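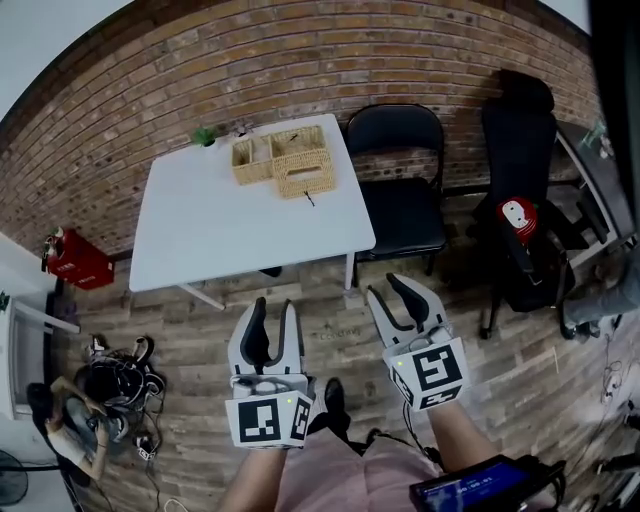 Anju Joshi
Communications Officer, Idham

8 June 2020

Idham Opens Basket Lending Service for Small Offices and Shared Rooms

Idham today announced the opening of its basket lending service, which supplies woven baskets to small offices, studios and shared workrooms for the sorting and storage of everyday items. The service begins with 139 baskets in 3 sizes and is open to any registered workplace in the city.

Under the service, a workplace may borrow baskets for 60 days at no charge. At the end of that period the baskets may be returned, exchanged for another size or bought at a reduced price. Delivery and collection are handled by Skumus, which has served as Idham's delivery partner since the pilot stage.

The pilot took place in May in rooms where tables are used by several people over the course of a day. Staff were asked to clear each table, sort what they found and keep only what was needed within reach. Small loose items went into an open basket, while longer items were placed in a larger rectangular one. Baskets were kept toward the back of the table, against the wall, so that the front remained free for work.

"A shared table fills up quickly, and most of what is on it belongs somewhere else," said Sang-wook Ji, Director of Workplace Services at Idham. "A basket gives people a place to put things down at the end of a task. Our pilot sites asked for something simple that could be lifted and moved – these baskets do that well."

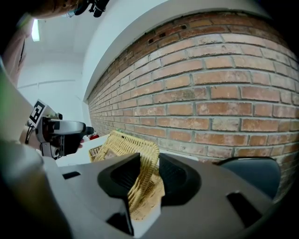 A woven wicker basket with an arched handle on a white tabletop.

Baskets with handles are recommended for rooms where supplies move from one table to another. Open baskets without handles are better suited to shelves and to items used many times a day. Each delivery includes a printed card with advice on sorting, cleaning and placement, prepared by Pushpa Awasthi of the design office Ginamix.

"Wicker should be dusted with a soft brush and kept away from heaters," said Ms. Awasthi. "A plain cloth liner is enough for pens, clips and other small items."

Workplaces may apply through the Idham front desk or by mail. Applications should state the number of tables in use and the sizes preferred. Requests will be filled in the order received, and applicants will be told of their delivery date in writing.

Press inquiries should be addressed to Anju Joshi, Communications Office, Idham.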